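Hand rental service opens to small labs and workshops

Woltoment adds a monthly plan for its five-digit hand

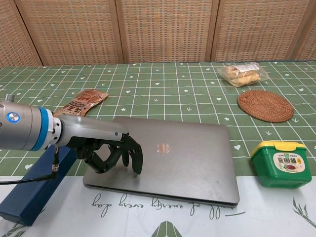 Woltoment has opened its hand rental service to small labs, schools and repair workshops. Until now the company only leased to customers who took a full arm and a support contract. Under the new plan a customer can rent the hand alone, fit it to an arm they already have, and send it back when the job is done.

The rental covers the hand, a mounting plate, one cable set and a copy of the Chauhan control software. Chauhan runs on an ordinary desktop computer and comes with a small library of grips, among them a flat press, a side pinch and an open cup for round items. Users can record their own grips by moving the fingers with sliders on the screen and saving each position. A recorded grip can be played back at any speed the hand allows, and two grips can be blended into one movement.

The price is 700 dollars a month, with a minimum of 2 months. A deposit of 2000 dollars is taken at the start and returned after the hand has been checked in. Shipping both ways is included for addresses on the mainland. Customers who want to keep the hand can put half of what they have paid in rent toward the purchase price.

The hand weighs 653 grams without the plate. Before ordering, readers should check that figure against the payload of their arm, and leave room for the plate and for whatever the hand will be holding. Woltoment lists the arms it has tested on the order page. Other arms may work, but the customer will need to have a plate made, and the company does not help with that part.

We asked Cavormont, a workshop that has been using the service under the old terms, how it has gone. Their main work with the hand is picking up and moving everyday household goods: jars, bags, boxes, closed laptops. They said setup took most of an afternoon and that the printed guide skips a step. The software has to be started before the hand is powered on, or the fingers will not be found. They were happy with the grip on tubs and boxes. Thin, flat things were harder, and they ended up recording their own grip for those, with the thumb held low and the fingers coming down at a slant.

They also had one fingertip pad wear through. A new one came by mail in a few days at no charge – pads are treated as a normal wear item. Broken finger joints are not, and the cost of those comes out of the deposit.

A second size, called Ullness, is planned for August. It is meant for lighter arms and will use the same software and the same plate. Woltoment has not set a price for it. Anyone renting the current hand at that time will be able to swap without paying a new deposit.

Orders under the monthly plan are open from 12 April 2024. Schools should ask for the education form before ordering, as the deposit can be replaced with a signed letter from the school office.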